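About Sterby

Sterby builds and services grippers for robot arms that work in homes, care settings and small hotels. We started as a repair bench for other people's equipment and moved into our own designs when we got tired of fixing the same parts over and over. We now have 23 people in one building, with the machine shop at the back and the test rooms along the front.

Our main product is the Skomska gripper. It picks up household things: bottles, clothes, remote controls, shoes, whatever has been left on a chair. The control software that goes with it is called Gape. Both are made here, apart from the motors and some molded parts that we buy in.

The October fault

Customers who are new to us often ask about the fault we had in October, so we keep the account on this page.

A Skomska gripper at a customer site in Brornitz let go of a full glass bottle while the arm was moving over a sofa. The bottle rolled off the seat and broke on the floor. A person was in the room at the time and was not hurt. The arm then carried on to the drop-off point and opened its fingers as if it were still holding something.

There were two separate problems. The first was in the grip itself. On slick, tapered objects the contact pad could creep toward the narrow end, and the force reading stayed inside its normal range while this was happening. Our software took the reading as proof of a good hold. The second was that Gape checked for an object only when the fingers closed and never again during the move. Either one alone would have been a nuisance. Together they meant a dropped object went unnoticed until somebody looked at the floor.

We had seen slips in our own testing before then. They were logged as operator placement errors and closed. That was a mistake on our part, and it cost us a few months in which we could have been working on it.

We stopped shipments the next morning and asked every customer to limit their grippers to soft or light items. There were 190 units in the field. All of them have since had the new pad and the new software. Ten of the returned units had pads worn well past the limit in our manual, and this led us to change the inspection interval as well. The old interval was based on bench hours with plastic test blocks, which wear a pad far more slowly than ordinary household things do.

What we changed

Gape now checks the hold all the way through a move. If the reading drifts in a way that looks like creep, the arm slows, lowers to the nearest surface it knows is clear, and waits. Customers sometimes complain that it waits too often. We would still like to hear about it when it does, with the log attached, and we have loosened the limit once already for folded cloth, which gave a lot of false stops.

The pad was redesigned too, and the finger covers are now checked for fit before a unit leaves the building.

We also changed where we test. Most of our early hours were run on a steel bench with good light and nothing nearby. The test rooms are now set up like rooms people live in, with upholstery, carpet and fabric lying about, and most hold testing is done there.

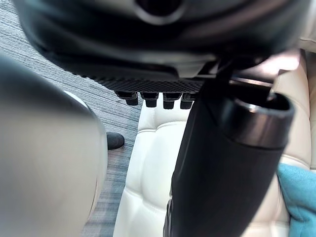

Slip tests are run with objects that taper, at several angles, and each object is repeated with a worn pad as well as a new one. A drop is recorded as a drop. The person running the test may add a note on how the object was placed, but the note cannot be used to close the record. A second person has to read the log first.

Staff and visitors stay outside the marked area while an arm is powered. The stop button is tested at the start of each shift, and if it fails the room stays shut until it has been replaced – we don't run on the backup alone.

Reporting a problem

If your Skomska drops something, please stop using it, save the Gape log and contact our service desk before moving the arm. Do not clean the pad. Dust and residue on the surface tell us a good deal about what the gripper was doing. Units sent back for a suspected slip are inspected free of charge, whatever their age.

Page last updated 4/26/20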